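Plarka Forums
Home | New Posts | Sewing & Mending | Laundry | Closets | Members
Search this board... Go Advanced

Thread: Folding kids' jeans with lace trim – what do you do with the frilly part?
Replies: 4 | Shares: 2

hemlock_and_twill
22 March 2021

I finally tackled the pile of little pull-on jeans and I am having way too much fun with it, so I need people to talk to! These are the soft denim kind with a gathered elastic waist, and they have white lace trim on them. So cute. Also the only thing in the whole drawer that refuses to lie flat.

I do my folding on the bed because it's the one surface big enough to spread everything out (I know, I know, the table people are going to come for me). Regular jeans are easy: legs together, fold up twice, stand them in the drawer. With the lace ones I get a nice neat packet and then there's this ruffle poking out of one side like a lettuce leaf. If I tuck it in, it comes out of the drawer with a hard crease across the scallops. If I leave it out, it catches on the drawer runner and one day it's going to rip, I can feel it.

So last night I tried picking up the trim by itself and laying it where I wanted it before folding anything else. It bunches up into a peak when you pinch it, but then you can let it fall back and the scallops sort themselves out pretty well. Much better than smoothing from the top with your palm!
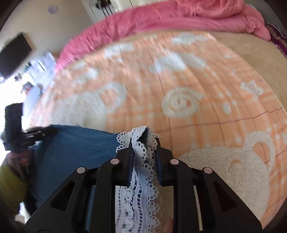

pocketlint
Trim first is how I do it too, and I'm so glad somebody else bothers. One thing I'd add is to fold the lace toward the middle of the garment and then bring the plain leg over the top of it. The denim holds it down and you don't get the lettuce. I've got eyelet curtains stored the same way and they come out of the closet in November looking fine.

I wouldn't stand those jeans up in the drawer, though. Flat stack, lace ones on top, nothing heavy on them. The standing-up method is great for T-shirts and it's murder on anything with a ruffle.

MrsBobbin1000
Oh, I have to disagree on the flat stack! With kids you get exactly one morning out of a flat stack. They pull the bottom pair and the whole tower goes over. Standing up every time for me, and I put the lace edge facing up so it never touches the runner at all. It looks adorable too, like a row of little petticoats.

The other thing is washing. Inside out, zipped mesh bag, cool water, and never in with anything that has hooks or Velcro. I use the Flidia bags, the medium ones, and they've held up for ages. Half of the crumpled lace problem is made in the washer and then we all blame the drawer.

gray_dish_towel
Does anybody iron it? I press cotton lace from the back over a towel with the iron on low and it perks right up, the pattern gets a bit of lift to it. Please don't do it if you don't know what the lace is made of, I melted a doily once and the smell stayed in the sewing room for days.

For the drawer I'm with pocketlint. Flat. I have the Modar dresser with the shallow drawers and standing up isn't even possible in there.

pocketlint
Ironing play jeans, you're a better person than I am, gray. I'll stick to shaking them out.

hemlock_and_twill
Love all of this! OK so I tried both ways this morning on the same bed, with the fuzzy bear-and-bunny blanket on it, which by the way is a terrible folding surface. The raised shapes tip everything sideways. It's staying, though, it's the best blanket in the house.

Where I've landed for now, in case it helps somebody with the same pile:

1. Shake them out and lay them down with the back pocket facing up. Pull the legs straight by the hems, and leave the waistband alone while you do that.

2. Set the lace. Pinch, lift, let it drop, and nudge the edge in toward the denim. Check for loose threads while you're there and snip them, don't pull. Pulling a thread near elastic is how I lost the gathers on a skirt.

3. Hold the waistband. It wants to spring into little folds, so take it in the middle where the elastic is gathered and keep hold of it while your other hand straightens the rest.

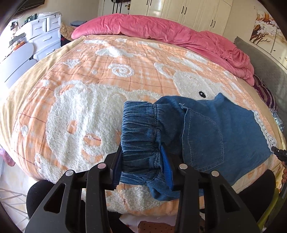 4. Fold the plain leg over the trimmed side, then bring the hems up to just under the waistband. Don't cover the elastic, it makes a lump. One more fold in half if your drawer is small.

I'm going with standing up, lace on top, sorry pocketlint! I lined the drawer front with a strip of felt so there's nothing for it to catch on. If it flops I'll come back and admit it.

MrsBobbin1000
PETTICOATS! I'm so happy. Felt strip is a great idea – is it glued or just tucked in?

hemlock_and_twill
Just tucked in for now. I'll try double-sided tape if it creeps.

pocketlint
I give your row two weeks. Post again when you do the dresses, I want to know what you're doing with sashes.

Log in to reply | Back to Laundry | Next thread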